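Teaching the arms to pass a block

29 Nov 2022

I have been recording handovers on the Ketden setup since May, and last night I passed 34 good ones in a single sitting. That is my best so far. Most evenings I get half that before my wrists complain.

The task is simple to say. One arm picks up the block, holds it out, and the other arm takes it. I drive both by remote control, one in each hand, and every joint position gets saved along with the camera view. A go that ends with a dropped block is thrown away. 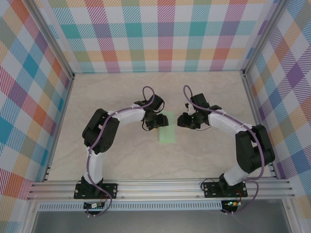
The hard part is the moment when both grippers have hold of it. If I let go too early the block tips, and if I wait too long the two arms pull against each other and the servos get warm. I now close the second gripper, wait a beat, then open the first. I try to keep that wait the same each time, as the first model I trained copied all my dithering and added some of its own.

The total stands at 3757 clips, with 4000 as the point where I will train again. I also want to start the block in more places. Too many of the early clips have it in much the same spot, and the old model was lost when I moved it by 5 cm.

Warkov, the bigger rig, is still waiting for a new power supply.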